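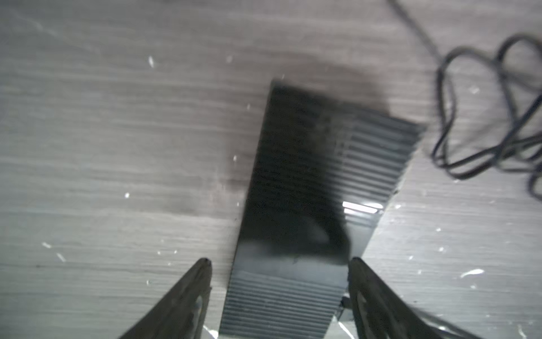 Black brick, ribbed both ends, on the grey bench top. Glare is off the shiny face.

April, bench 2, after lunch

Carrying on with the drawer of orphaned power bricks. Started it before the tea break yesterday and got nowhere, so this is the proper go. Plan is the same as for the cables: sort, label, test, and anything that fails goes in the WEEE crate in the corridor. Not back in the drawer. Please not back in the drawer.

The black one in the photo I'm calling a power adapter for now, pending a proper look at the markings. Top face smudgy, needs a wipe before a label will stick. Ribs are a nuisance — sticky labels lift off them inside a week, we had this with the Drosteo chargers. So label on the flat bit, never over the grooves. If there's no flat bit big enough use a tie-on tag.

Wipe with the isopropyl, a drop on the cloth, not on the brick. Unplugged, obviously. Let it dry off while you write out the tag.

Tag wants:
output volts and amps
plug type and which way round the polarity is
what it belongs to, or DON'T KNOW
date tested and initials

DON'T KNOW is a perfectly good answer. Last year's guesses are the reason the Zondine lamp got the wrong supply and sat there flickering for a month before anyone checked. I would rather have a box of honest unknowns.

Sorting so far. Anything marked Trendbridge goes together in the blue tray, those all go back with the loan kit when it's collected. Duangkaew ones stay here, they run the soldering fans and the little scales, and the plugs look the same as the Trendbridge ones but they are a slightly looser fit. Don't swap them. Put a bit of yellow tape round the Duangkaew leads near the plug end, have done the first few, tape has now run out. More in the stores cupboard? Will look.

Testing: meter first with no load, then on the dummy load for 4 minutes and feel the case. Warm fine, hot not fine. One of the old ones got to 53 degrees on the probe thermometer and smelt of fish, so that has gone straight in the crate with its lead cut off. Cut the leads on ALL the dead ones or they just get fished out again by somebody in need.

Note on leads: the detachable mains leads are a seperate job. They're in the carrier bag on the hook, need looking over for nicks and checking the fuses. At least 2 of them have 13 amp fuses where they should be 3. Swap when the fuses come.

3.40 — lost half an hour to the meter, battery flat. Spare was also flat. New one in now, put batteries on the order list along with the tape and a pack of tie-on tags (the ones with the reinforced hole, the plain ones tear).

Drawer itself: hoovered, bottom lined with the leftover foam. Wants dividers. There are some card ones from the old component boxes that would do if trimmed down, otherwise it will be a knot again by summer. Leads to be wound loosely and held with velcro, no elastic bands, they perish and go sticky and then you have to clean that off aswell.

Left to do
wipe and tag the ribbed black one, then load test
rest of the drawer, back half
mains leads and fuses
ask whether the Trendbridge kit ever had a spare supply, inventory says yes but can't find it
move the crate before the cleaners trip on it

Dummy load is still set up at the end of the bench, leave it please, I'm back on this first thing.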